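January, evening, sim bench notes

Picked the marker task back up after lunch and I'm happy to say it finally feels like we have a rhythm going! Ryan Greenwood had left me his settings from the Starnham machine, bless him, and once I'd copied them over the controller stopped fighting me on the way down. I did 102 demos in all, kept 95 and threw the rest out (mostly me being clumsy with the wrist, plus a couple where I closed the fingers too early and then dithered, and I don't want the policy learning to dither).

The layout is the one we agreed on, with the marker and the teal gem thing near the arm and the rest of the table left bare. I start each run with the gripper open over the table and try to take a slightly different path every time, which is harder than it sounds when you've been at it for an hour and your hand has found its favorite groove.

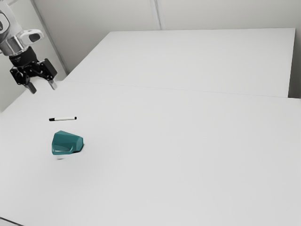 Anyway, the other thing I wanted to get down before I forget is the spawn range. Right now Dotatier jitters the marker's angle only a little, and I think we should open that up before anybody trains on this. I'd also like a batch with the gem moved farther off, so we can tell whether the model is going for the marker itself or just heading for the spot next to something colorful. Ryan thinks I'm worrying too much, and he may be right, but it's a cheap batch to collect.

Saved as marker_v2 in the Yeoman folder. Still to do: top it up to 100 good ones, write the task sentence in a few different wordings, and ask Ryan whether he wants the rejects kept.

Stutavo sim bench notebook | Questions to Ryan Greenwood | Back to top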